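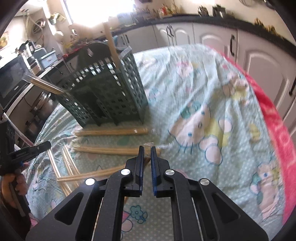 Felley library to lend out table linen from December

The public library in Felley will begin lending tablecloths, napkins and table runners in December, adding household linen to a lending list that already covers cake pans and sewing machines.

The collection has 400 pieces, most of them left to the library by the owners of the Omeo, a banquet hall on Krishnan Street that closed in the spring. Residents with a library card can borrow up to 26 napkins and two tablecloths at a time and keep them for 7 days. There is no charge, but items returned late will cost the borrower a dollar a day.

Saron Tufa, the library's head of lending, said the idea came from families who had asked where they could rent linen for weddings and funeral lunches.

"The closest rental shop is in Plovska, and it has a minimum order," Tufa said. "People were driving there and back for three tablecloths."

Borrowers do not have to iron anything, but they are asked to wash cotton pieces before bringing them back. Wax and red wine stains should be reported and left alone - the library will send those pieces out for cleaning.

The town council approved $1,000 for shelving and garment bags at its last meeting. Council member Natália Vondráček voted for the money but asked for a report on losses after the first year.

"Napkins go missing," she said. "I would like to know how many before we buy more."

Round cloths will be kept apart from the rectangular ones, and each bag will have a tag with the size of table it fits. Reservations can be made at the front desk or by phone after 10 a.m. Large orders for church halls and schools will be handled separately, and the library has not yet set a limit for them.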